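Clearing the desk, part two

Posted Saturday, December 31, 2022

The desk in the back room is 57 inches wide and had accumulated paper since September. I started at the left end and worked across. Anything with a due date went into the tray, anything older than the current tax year went into a bag, and everything else went onto the chair until I ran out of chair.

Two items slowed things down. The first was the stack of printed drawings for the Plendden shelving, nearly 200 sheets, most of them superseded. I kept the final set and the one page where Tímea Katona had corrected my bracket spacing in pencil. The second was the drawer. It had stopped closing in the fall, and the reason was 11 binder clips wedged behind the runner.

For wiping down I used a damp cotton cloth, then a dry one. Spray cleaner leaves a film that picks up graphite, so I no longer use it on any surface I draw on. Let the wood dry fully before putting paper back on it - I gave it an hour with the window open.

The large white work surface went back last. It lies flat with nothing stored on it, and small things stay at the far edge where a sleeve will not catch them.
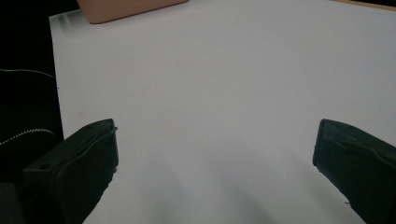 White surface back in place, pinkish-tan block at the far edge.

Remaining: the cable tray, the lamp clamp (stripped thread, needs a new bolt) and the chair, which still has everything on it. Branislav Koubek asked for the old drawing tubes, so those are by the door. If anyone else wants binder clips, send me a message.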